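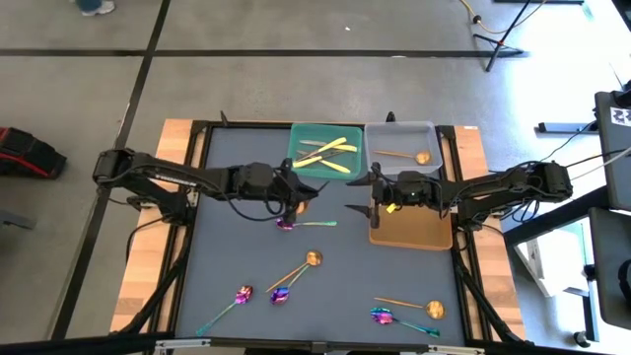
Tedstead beat Cendville 3-2 in regulation on Saturday, scoring twice on the power play at Liltberg Arena. Cendville held the edge in faceoffs but gave the puck away five times in its own zone - two of those led to goals. The penalty kill used a passive box and left the points open.
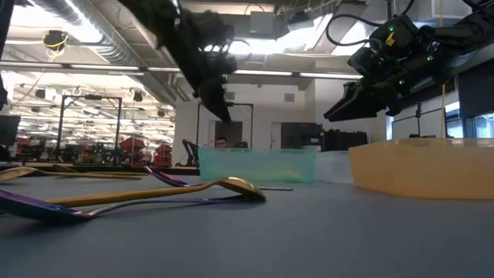

When do the teams meet again?
The return game is in November at Cendville, with the Bhatt Cup standings unchanged until then.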